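Six Hundred Posters and One Leaky Roof

A February afternoon in the old net store at Cliter, where the gig posters went to live

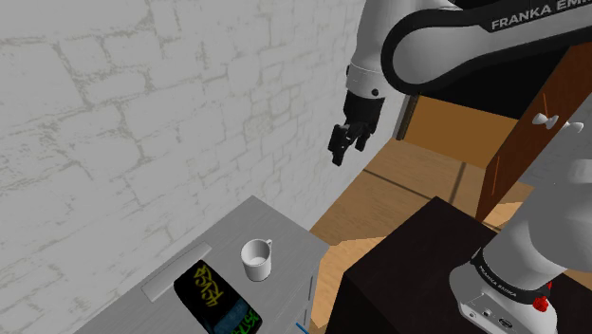

A Franka Emika arm over a wooden floor, computer render.

Half past three and the light's already going. Cliter harbour in February, wind straight off the water, chip shop shut. I've got the wrong shoes on. The net store is the long brick building past the slipway, green door, no sign, and you have to bang on it quite hard.

Līga Kļaviņa opens up in two jumpers and a woolly hat. "Mind the step." I don't mind the step.

Inside, once your shin stops hurting, it's wonderful. Posters from floor to rafters. Silkscreens mostly, some offset, a few hand-painted one-offs on the back of wallpaper. Bands you've heard of, far more you haven't. There are 600 in the collection and on a good day she can hang 287 of them, depending on the damp and which wall is behaving.

The building first, as people always ask. Net store from the start, then a sail loft, then a roller rink for one odd decade, then nothing. The fishermen's families used the upper floor for dances. There's still a scuffed patch by the far window where the band stood, and somebody's initials cut into the sill, dated but you can't read the last figure. When the rink went bust the local music club took it on for gigs and that's where the posters come in.

Every gig got a poster. That was the rule. Didn't matter if it was a touring band with a coach or two lads and a drum machine. The club had one press, a flatbed thing called the Udar, bought second hand and never once level. You can see it in the prints. The red always lands a hair to the left of where it should be. Collectors call it the Cliter slip and pay extra, which makes Kļaviņa laugh out loud.

"It was a wonky table leg. We put a beer mat under it in the end and everybody complained the posters looked wrong."

She came to the coast for one summer job, painting boats. Did her first poster for a band called Batard, a loud three-piece who wanted a heron and got a heron. Dark blue, long legs, the lettering growing out of the reeds so you can barely make out the date. Printed 50. Most went up on lamp posts and got rained on. She has two left, and one of those has a boot print across the beak.

The heron poster is upstairs now, in the corner by the sill. I went back to it twice. It's the reeds that get you. From the door it's just a mess of green and then you're a yard away and it says 8 O'CLOCK SHARP BRING A COAT.

Good advice then, good advice now. The heating is one paraffin stove and a kettle.

We do the rounds. She walks fast and talks faster and I'm scribbling half of it on the back of a parking ticket. A run of mermaids from the folk years. A very rude lobster. A whole wall of black and white, from the winter the ink money ran out and they printed with whatever the boatyard had lying about – you can still smell it if you get close, sort of tar and pears.

Then the Grigaitė wall. Different hand altogether. Thin lines, huge empty skies, tiny figures down at the bottom corner carrying a cello or a ladder. They were done for the Grigaitė quartet, who played here every autumn and brought their own artist along, a quiet man who slept in the van and wouldn't sign anything. Kļaviņa thinks they're the best things in the building. She's hung them furthest from the leak.

Ah yes. The leak. North side, above the old ticket hatch. There's a tin bath under it and a strip of bare brick where nothing gets hung. The roof needs doing properly and slate's not cheap out here, all of it comes in by road and the road is terrible. They've had one patch done. It held through the autumn gales then let go on a perfectly calm night, at which point she drove over in her dressing gown and carried the lobster to safety.

I ask whether she'd sell a few to pay for it. Long look. Kettle goes on.

"Sell which one?"

Fair enough.

What she does do is reprint. The Udar is still here, under a tarp behind the stairs, and on open weekends she'll pull a small run from one of the old screens while you stand and watch. Ink on her sleeves, radio on. You pay your money and take it home flat between two bits of card. I missed that, wrong time of year, but I did get to see the screens, stacked in the old skate racks with the sizes still painted on the shelves. Mermaids live in children's 2 to 4.

Two people came in while I was there, a couple off the coast path, wanting to know if there was a loo. There was. They stayed an hour. He'd been to a Batard gig, it turned up in conversation, and couldn't remember a note of it but remembered the poster on the bus shelter. Stood in front of the heron for ages saying "that's it, thats the one" to his wife, who was looking at the lobster.

Walked back along the slipway in the dark with the harbour lights on and my shin throbbing. A boat called something like Patience was coming in, one man on deck, smoking.

Getting there: the bus stops at the top of the hill and it's a steep walk down, steeper back. Parking by the slipway, watch the tide. Doors open from noon until the light goes, later in summer. Entry is whatever you put in the jar. Bring a coat.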